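Domine Robotics Club list
Subject: Re: grip attempts, bench arm
26th November

On the bench arm thread, one of the Plostley group wrote:

> Has anyone got the small red piece to pick up cleanly? We're at 43 tries
> and our fingers keep closing a hair too early. Also, which settings file are
> we supposed to be on? There are 2 in the shared folder and they don't match.

Hi all,

Use the newer file, please - the old one has the finger gap from before we swapped the brackets, and I've moved it into the attic folder so it stops confusing people (sorry, that was my mess!). If you copied it to your own laptop, toss it.

As for closing early, we had the same trouble at Sallel for most of a week. What helped us was slowing the last bit of the approach way down and setting the close delay to 34. I'd love to say we worked that out with math, but we just kept bumping it up until the misses got less embarrassing. Try it and post your log, even if it's ugly - the Roussel team wants as many runs as they can get before the February meet, and we're only at 634 between all of us.

Picture is from the wrist camera, with the red piece off to the left of the fingers and the big pale disc past it. Bench sign-up is still on the wiki, so grab a slot!

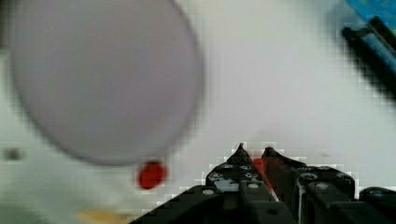
Plostley bench: thanks, we were on the old file the whole time. Switching tonight and will try 34 on the delay, then post whatever log we get. Does the slow approach go in the same file or do we set it by hand each run?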